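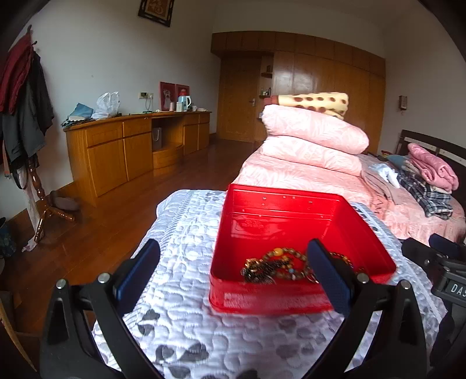

WURELL OPENS FALL BEDROOM PROGRAM TO GRURKDALE HOUSEHOLDS

Service covers wardrobes, bedding and small keepsakes; free sorting guide available from September

GRURKDALE -- Wurell, the home organizing service, announced today that its Bedroom Program will open to all households in Grurkdale in September. The program helps residents sort, store and record what they keep in their bedrooms, from winter coats and spare quilts to the bracelets and bangles that collect in a box on the dresser.

Registration is open now. The first round has places for 80 households, and each will receive two home visits and a printed copy of the Wurell bedroom sorting guide. Residents who do not receive a place in the first round will be moved to the next one without having to apply again.

The program follows a survey carried out by Wurell last winter, in which 682 Grurkdale residents answered questions on how they use the rooms of their homes. Respondents named the bedroom more often than any other room as the place where sorting is started and left unfinished. Jewelry and other small personal items were the group they found hardest to deal with, ahead of clothes, papers and bed linen.

"People will clear a closet in a morning and then spend the rest of the day over one small box," said Soledad Valcárcel, director of household programs at Wurell. "A beaded bracelet takes up almost no space, so there is never much pressure to decide about it. Our visits set time aside for exactly those items."

How the visits work

The first visit deals with large items. Clothes are taken from the wardrobe and from any coat stand or door hook, folded or hung by type, and placed on the bed so that the owner can see them together. Quilts and blankets are stacked at the foot of the bed. Desk and dresser tops are cleared last, and things that belong in another room, such as mugs, kettles and shopping bags, are carried back there before the visit ends.

The second visit is given over to small items. The organizer and the resident sit down with one box or drawer at a time on a flat, padded surface. A quilted bedcover serves well for this. Beads do not roll far on it, and metal pieces are less likely to be scratched. Strung pieces are separated by hand, beginning with whichever one lies on top. Bangles and other stiff pieces come out next, followed by watches, clasps and loose links. 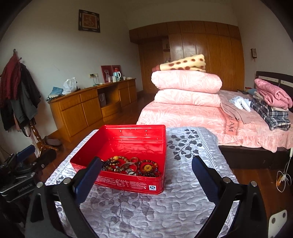
Beaded bracelets, bangles and a golden-yellow medallion share one red box.

Each piece is then placed in one of four groups: worn often, worn on occasions, kept for its meaning, and in need of repair. Wurell organizers do not value jewelry and do not advise on sale. Residents who want a valuation are asked to arrange one with a jeweler of their own choosing, before or after the visit.

"The third group matters most to many of the families we meet," said Valcárcel. "A string of beads may have come from a grandmother or from a trip taken forty years ago. We ask whether the owner would like to write a line or two about it, and we leave a card for that purpose. Some people fill in the card on the spot. Others want to call a sister first."

Storage and materials

Wurell will supply participating households with Helik trays, a shallow storage insert developed for the program. The trays fit inside drawers and inside most boxes that residents already own. Wurell encourages households to go on using the containers they have, and no purchase is required at any stage of the program.

The Helik tray is lined with felt and divided by movable strips. Larger round beads and medallions can be laid flat in the wide sections, and narrow sections hold single strands at full length -- the simplest way to keep them from tangling again. Trays are also available separately from the Wurell office at a price of $18.

The guide that accompanies the program covers the following subjects:

Folding and stacking quilts and blankets for the warmer months
Arranging a built-in wardrobe by season
Keeping a desk in the bedroom clear enough to use
Untangling beads, chains and bracelets
Cleaning stone, glass and metal pieces with a soft cloth
Recording keepsakes for other members of the family

An electronic copy of the guide will be free to all residents from September, whether or not they take part in the visits. Printed copies may be collected at the Nieto Center during opening hours.

Open day at the Nieto Center

An open day will be held at the Nieto Center in Grurkdale on the Sunday before the first visits begin. The hall has seating for up to 200 people, and no tickets are needed. Organizers will show how to empty and sort a mixed box of jewelry, and visitors are welcome to bring a box of their own to work on at the tables. Needles, cord and spare clasps will be on hand for simple restringing.

Marcelino Quintana, manager of the Nieto Center, said the center was pleased to host the event.

"Our members have asked for practical help at home for a long time, and many of them live in the same rooms they furnished when they were married," said Quintana. "The wardrobe is full, the desk has become a shelf, and the good quilts are on the bed for lack of anywhere else to put them. A second pair of hands for a few hours is worth a great deal."

Visitors who bring jewelry are asked to keep it with them at all times. Neither Wurell nor the Nieto Center can store items before or after the event.

Registration

Households may register by telephone, by mail or in person at the Wurell office. The form asks for the number of bedrooms to be visited, a preferred morning or afternoon, and any needs the organizer should know of in advance, including limits on lifting or standing. Tenants may apply on the same terms as homeowners. Visits are confirmed in writing.

About Wurell

Wurell provides home organizing visits, workshops and printed guides to households in Grurkdale and the nearby towns. Its staff work in bedrooms, kitchens, hallways and storage rooms, and all visits are carried out with the resident present.

Press contact: Household Programs Office, Wurell, Grurkdale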